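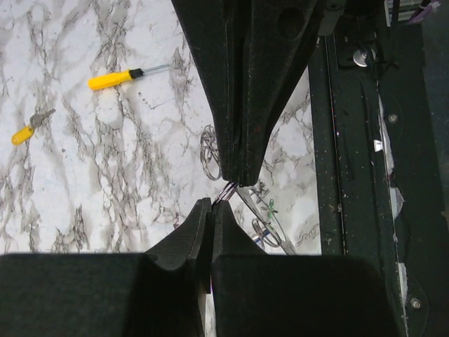

Flatham robotics club heads to Lesilport with a junk drawer

Small metal stuff is hard. Ask anyone in the Flatham High robotics club, which has spent most of its after-school hours since January trying to get one arm to pick up wire, keys, scissors and whatever else gets dumped on the table.

The club goes to the Costance Sorting Challenge in Lesilport next month, one of 33 school teams entered. First time for Flatham in the manipulation class. In past years the school only sent a driving robot, and it did okay, mid-table mostly.

The rules are short. Judges tip out a pile of household odds and ends and the arm has to move them into bins, one item at a time, no human hands once the clock starts. Keys and tools score low. Wire scores highest, as it bends, tangles and rolls off. Drop something on the floor and you lose points.

"We thought the screwdriver would be the tough one," said Joon-young Myung, a junior who runs the gripper group. "It has a fat handle, you just grab it. Wire is the one that made people go home early."

The team's answer is a two-sided gripper with dark padding on the fingers, and narrow tips that close on very little. The lower side is split down the middle with a slot. Myung's group went through a pile of tip shapes before landing on this one — too round and the strands slid out sideways, too sharp and the padding tore. A small camera rides at the wrist so the students can see what the tips see. They practice on a marble-pattern tabletop, gray and brown veins all over it, which the software group hates. Thin wire against thin lines. The first version of the program kept going after the veins.

"I wanted to put a plain sheet down," said Daichi Hayashi, who teaches physics and has run the club for 2 years. "The kids voted no. They said if it works on this it works on anything. I'm not sure thats true but I like the attitude."

Practice is now mostly logging. Each try at a pick gets saved with the camera view and a yes or no, and the club wants 3,000 of them before the trip. Students take turns in pairs, one at the controls and one resetting the pile. Resetting is the boring job, so it rotates.

Money was tight early on. The arm came with a grant from Jang, a machine shop out on the county road, which also let students use its cutters for the first finger blanks. A bake sale and a car wash covered the entry fee of $200. Travel is still a open question, the district has said it will pay for a van but not the hotel. Parents are working on that.

There is a second part to the contest too, a ten minute talk to the judges about how the thing was built. Hayashi has moved the quieter members onto that one, which got some complaints. Practice talks are in the library at 3:30 and anyone can sit in.

Myung said the goal is top ten. Pressed on it, he said top five, then asked for that to be left out, then said fine, leave it in.

After Lesilport the arm stays at the school. Hayashi wants it in the ninth grade intro class next fall, with easier objects to begin with — foam blocks, probably. The club would like it kept in their room.

The club is still collecting small metal items for practice. Old keys, bent paper clips, wire offcuts, key rings, small hand tools. No blades or batteries please. Drop box is at the front office, open until 4. Students in grades nine to twelve who want to join can come by the physics room after last bell, no experience needed, safety glasses provided.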